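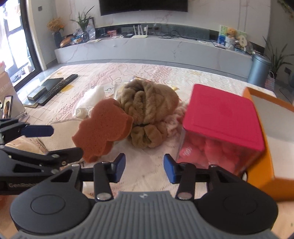
Issue 9

Tips for building and using hand grippers at home

2022-10-03
By Devendra Agarwal

In August I started to build a pair of hand grippers with my neighbor Rami Semaan. The idea is simple: you hold one tool in each hand, you squeeze, and two fingers close on the thing you want. Later the same fingers can go on a robot arm. We made many small mistakes, and I write them down for readers of the Rosgate workshop page who want to try the same work at home.

Fingertips

Our first tips were hard plastic. They could lift a box of matches but they slipped on everything round. Change to rubber. I cut mine from a soft sheet and glued them with contact cement, and the glue must rest one full night before you squeeze anything. Before gluing, rub the finger with 120 grit paper and wipe it with alcohol. If you skip the wiping, the pad will slide off in one week, as one of mine did.

Choose a pad color different from the finger. When you look from the handle side, you must see quickly where the contact is.

Pivots

Tighten the pivot until the finger stops moving, then go back a quarter turn. Use a drop of light machine oil, never cooking oil, which becomes sticky after some weeks. We put thin nylon washers on both sides of each joint. Rami wanted to leave them out to save time — we tried it his way for one evening and the joints were squeaking like an old gate.

I counted 1,000 squeezes on the first finished tool, with paper and pencil. After this, one pin had moved out a little. A small drop of thread locker fixed it. At 1,200 I stopped counting.

What to practice with

Do not buy special test objects. Take things from the house that are soft, that are hard, and that change their shape. A kitchen sponge is the best beginner object. It forgives a bad angle, and you see from how it bends if you press too much. After the sponge try a stuffed toy, then a folded cloth, then a thin plastic bag, which is the most difficult of all. Keep glass and ceramic for much later.

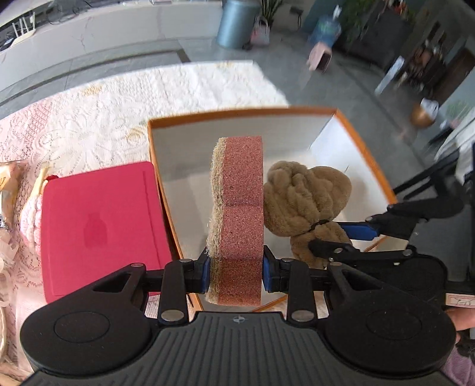 With a sponge that has a scrubbing side, put one finger on the rough side and one on the foam. Close slowly. When the foam begins to go in under the pad, stop there and lift. If you continue to squeeze, the sponge turns between the pads and you lose it. Standing it on the edge is a good exercise for the wrist, more than lying flat.

For a stuffed toy, go for the body and leave the ears and the ribbon alone. Long fur can enter in the joints. I keep old tweezers near me for pulling it out.

Packing a box with two tools

This is harder than it sounds. Your two hands want to arrive at the same place together, and the linkages knock each other. Rami and I use these rules:

Put the lid away to one side before you begin.
Big objects first, against a wall of the box.
One tool works, the other waits outside the rim.
Enter from the top. If you come from the side, the knuckle of the tool will catch on the rim.
Change hands after 3 objects, because the wrist becomes tired before you notice it.

On a table with a lace cloth, keep the fingertips one finger's width above it. The holes of the lace take hold of a rubber edge very easily, and then everything on the table comes with you. A quilt on a bed is kinder, but objects sink and lean, so it is practice for a different day.

Cleaning

Rubber pads collect dust and lint and then they do not hold. Wash them with warm water and dish soap, dry with a cotton cloth, and wait some minutes before use. No solvent. For dust between the ridges of the housing I use a dry toothbrush. Store the tools with the fingers open, so the pads do not take a mark from each other.

Next I want to try a softer spring, the one I have makes my thumb hurt. If you have found a good one in a normal hardware store, please write to me.

Related

A drawer divider from scrap wood
How to glue rubber to metal
The Sidard bench vise, one year of use
Fixing a squeaky hinge on the Cordeiro cabinet
Rarura shelf brackets: which screws to use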